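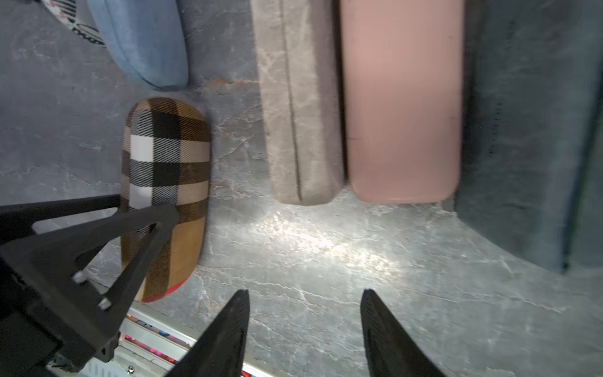 FOR IMMEDIATE RELEASE
2025-10-20

Nugroho opens its border incident archive to the public ahead of the Flundatden talks

CETITZ -- I'm Anjani Rondonuwu, I run the security desk at Nugroho, and I get to write this release myself because the archive is my baby and I wouldn't let go of the keyboard. As of this morning, all 867 incident reports we hold on the Pikuvo border line are open to anyone who wants to read them. No login, no fee, no form asking what you plan to do with them.

If you've covered this border before, you know how it usually goes. One side says a patrol crossed the line. The other side says the patrol was there the whole time and the line is somewhere else. Both governments put out a statement before dinner, and by the next day everybody has moved on to arguing about the statements. Meanwhile the people who live near the crossing points still can't get a truckload of onions through before it spoils.

Our archive goes back to the first ceasefire paper and covers all four crossing points. Every report has the time it was logged, who logged it, what each side said in public, and what changed later if either side changed its story (they do, more than you'd think!). We've kept the original wording next to the English, so if you read the local languages you can check our work. Please do. We had two translators go over each report separately, and where they disagreed we left both versions in.

Along with the archive we're putting out a short paper on what we'd like to see from the delegations when they sit down in Flundatden later in October. I'll give you the quick version here.

First, the hotline. There is one, on paper. Local commanders are supposed to be able to pick up a phone and talk to the person across the line before anybody sends more troops. In the reports we read, the call often gets made after the troops have already moved, and sometimes it has to go up through a capital and back down again. We want commanders to be allowed to call each other directly, at any hour, and we want a record kept of every call.

Second, notice of exercises. Right now each side tells the other about big drills and keeps quiet about the small ones. The small ones are what frighten people. If you live in a village by the line and you wake up to armored vehicles on the school road, it doesn't help you much to hear that it was below the reporting limit.

Third -- and this is the one I'll get angry mail about -- we think the question of who joins which alliance should stay out of this round. I know it's the big one. I know both delegations have speeches ready. But the last two rounds opened with it and closed with it, and the crossing rules never even came up. Let them fight about it at another table, and use this one for the phones, the drills and the onions.

We also asked people who live along the line what they wanted, and 3922 of them answered. That part is in the paper too, with the full list of questions at the back. I'd read the written comments before the charts. People told us about weddings held on one side with half the guests on the other, about cousins who trade medicine through a fence, about a bus route that now ends in a field. A lot of them asked for longer opening hours at the crossings. Hardly anybody wrote to us about maps.

Nugroho doesn't have a seat at the talks and hasn't asked for one. We sent the paper to both delegations on the same day, with the same cover note. One has written back to say it was received. I'm still waiting on the other and will update our page when I hear something.

I'll be in Flundatden for the full session and happy to talk, on the record or for background, between meetings or over bad hotel coffee. If you find a mistake in the archive, send it in with the report number and we'll post the correction with your name on it, unless you'd like it left off.

Media contact: Anjani Rondonuwu, security desk, Nugroho, Cetitz office. Interview requests in writing, please, with your deadline in the subject line.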